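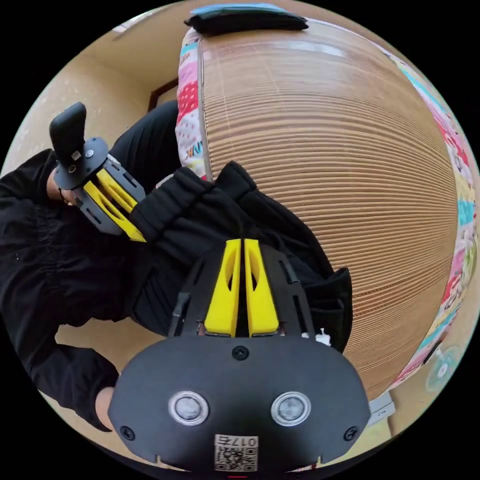
Fabric trim keeps lifting off my corrugated cardboard drum, what glue do I use?

Asked in Crafts & Upcycling, August

Hi all! Long time reader, first time asking. I have one of those big round cardboard drums, the kind where the side is all layers of corrugated stacked up so you get those ridges going around. Mine is going to be a footstool / side table / place to dump folded stuff in my daughter's room, and I wanted it to look a bit more cheerful than plain tan, so I put patterned fabric strips along the edges. It's a patchwork print, pinks and teals with some polka dots and little cartoon bits, and she picked it out herself so swapping it for something easier is not going to happen.

The problem is that the strips won't stay down. I used the white school glue we had in the drawer and it looked great for maybe a day, and then the edges started curling, worst at the spot where the two ends of the fabric meet. I pressed it back down with more glue and now I have a crunchy patch AND it still lifts. I tried double-sided tape on the other edge and that let go even faster.

Things I'd like to know:

What glue holds cotton to the cut edges of corrugated? There isn't a lot of flat surface to stick to, it's basically ridges and gaps.

Do I need to seal the cardboard first?

Can I save the fabric that's already on there or should I rip it off and start again? I have 73 inches of the print left over, which sounds like a lot until you wrap it around something this fat.

Also she sits on it. And climbs on it. Any thoughts on that welcome too, it feels really solid but it is cardboard.

Thanks in advance!
pinkdrum_mama

3 answers

Answer from Charalambos Theodorakopoulos
Marked as helpful

I've made a few stools this way and had exactly your problem on the first one, so don't feel bad. School glue is mostly water. It soaks into the cardboard before it grabs the fabric, the paper swells a little, then everything shrinks back as it dries and the cloth gets let go at the edges. Adding more just repeats the whole thing with a crust on top.

What I do now is put a paper layer in between. Tear up brown kraft paper (a grocery bag is fine) into strips a bit wider than your trim, and paste those around the drum first, over the ridges. Use thick craft glue, the tacky kind, and go lightly. Press it on with your hand but don't try to force it down into every groove, you want it to bridge them. Leave it overnight. Now you have something smooth to glue to, and you've sealed the cardboard at the same time, so that's your second question taken care of.

Then the fabric:

Iron it first. Fold under the long raw edges by a quarter inch or so and press the fold flat.

Brush the tacky glue on the paper, not on the cloth, and only do a hand's width at a time. I use a cheap 1 inch brush from Pindham, the ones in the multipack.

Pull the strip snug as you go around but don't stretch it. Stretched cotton wants to go back to where it was and it will take your glue with it.

At the join, overlap by an inch, fold the top end under, and glue that down with a good amount. Put a strip of masking tape over it while it sets and peel the tape off the next morning.

For the edge where the trim turns over onto the top, snip little notches in the part that folds over so it lies flat around the curve. I skipped this on mine and it puckered all the way around.

As for saving the old fabric, peel up one corner and see. If it comes away with glue only on the back you can soak it in warm water, rinse it a couple of times and iron it. School glue is usually pretty forgiving that way. If it brings half the cardboard with it, leave it alone, trim off whatever's loose and go over it with the new stuff. Measure around the drum with a string before you cut anything, because 73 inches might be enough for one edge and not both.

On the sitting, stacked corrugated is surprisingly strong if the load goes straight down. It's the climbing I'd watch, since little kids step on the rim, and tipping worries me more than crushing. I stuck a circle of rubber rug pad under ours and it quit sliding around. Keep it off a floor that gets mopped a lot too.

Comment from pinkdrum_mama: Oh the paper layer makes so much sense, thank you!! I peeled a corner and it came off clean so I'm soaking it tonight. Would regular brown wrapping paper work? I have a roll of it.

Comment from Charalambos Theodorakopoulos: Yes, as long as it isn't the shiny coated kind.

Answer from gluegunner_deb

Hot glue! Don't overthink it. I did a big Bodnár hat box with pom-pom trim and it's been in my hallway for ages, kids and dog and all. Use the low temp setting so you don't scorch anything, and run a thin wiggly line instead of a straight one. You do get a bit of a lumpy feel under thin cotton, so if it bugs you, put ribbon or rickrack over it (I would anyway, it's cute).

For the top I wouldn't glue fabric on at all. Just lay a folded blanket or a cushion on it, and then you can throw it in the wash.

Comment from Charalambos Theodorakopoulos: Works on a flat box for sure. I found it popped off the ridges on mine when it got warm in the room, but I was using the cheap sticks.

Comment from gluegunner_deb: Could be the sticks. I get the Wolent ones, bag of 50.

Answer from tamsen_k

I can't help with the glue but have you thought about a removable cover? Sew the strips into a loop with elastic along one side and it just grips the drum. I did something similar for a round hamper and it took me an evening, and most of that was hunting for the elastic. You don't have to deal with the ridges at all, and when she's over the pink phase you pull it off and make another one. The loop has to be a little smaller than the drum or it slides down, mine did until I took it in.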